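Home
Projects
Reports
Funding
Contact

Print this page | E-mail this page

Prusmont Household Items Project: Progress Report to the Gokham Fund

Prepared by Kobe Van Beek

Summary

The project remains on schedule. Work since the February report has covered three things: sorting the household stock held at the Prusmont apartment, labeling where each kind of item belongs, and running the pick-up-and-put-away sessions in the bedroom. The kitchen is finished. The bedroom is in use for sessions and the hallway has not been started.

Stock and labeling

The full inventory now stands at 2,423 entries. Of these, 508 are food items or food packaging and 349 are bowls, cups and other small tableware. The remainder is bedding, clothing, cleaning supplies and containers of different sizes. Each entry has a short name, a storage place and a condition note.

Short handwritten labels are used for the tableware. We tried printed stickers first, but they peeled off within a few days and left glue behind. Handwritten names are quicker to change when a group of items moves to a new place. The wording on each label has to match the wording in the inventory, and the older labels are being checked for this now.

Bedroom sessions

The bedroom sessions deal with small things left on the floor. Food items and packets are collected in a plastic basket and the basket goes back to the kitchen for sorting. We chose the bedroom for this work because it has a clear stretch of wooden floor beside the bed, with storage furniture close by.

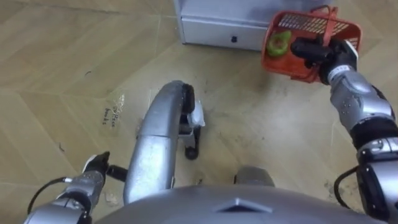
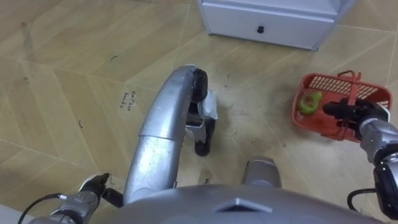
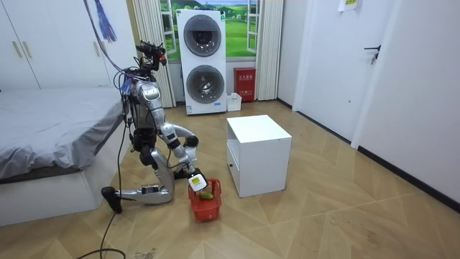
Page last changed: June 6, 2024

The red basket is the smaller of the two sizes we bought from Fostitz. It has an open top and slotted sides, so the contents can be checked without emptying it, and the thin handle has held up well. Its weak point is the slotted bottom. Crumbs and soil from vegetables drop through onto the floor, and a patch of dirt like the one in the second picture then has to be swept up. We will try a paper liner before deciding whether to order a different type.

Green vegetables and small packets are the main contents at this stage. Packets are slower to sort than vegetables. Many are close in size and the labels have to be read one by one. We have asked Espiritu to supply packets in larger type for the next batch and are waiting for a price.

Floor and furniture

The floor was cleaned and inspected before the sessions began. Scuffs are noted on the room plan so that new marks can be told apart from old ones. The bed, with its plain gray sheet, and the white storage furniture will stay where they are until the bedroom work is complete.

Spending

Spending is within the approved budget. Baskets and replacement tableware cost less than planned. The difference has been moved to cleaning supplies, as agreed with the fund by e-mail.

Next period

- Finish checking the tableware labels against the inventory.
- Test paper liners in the red basket.
- Start on the hallway once the bedroom sessions are done.

We request no change to the payment schedule. A revised inventory will be sent with the next report.

Print this page | E-mail this page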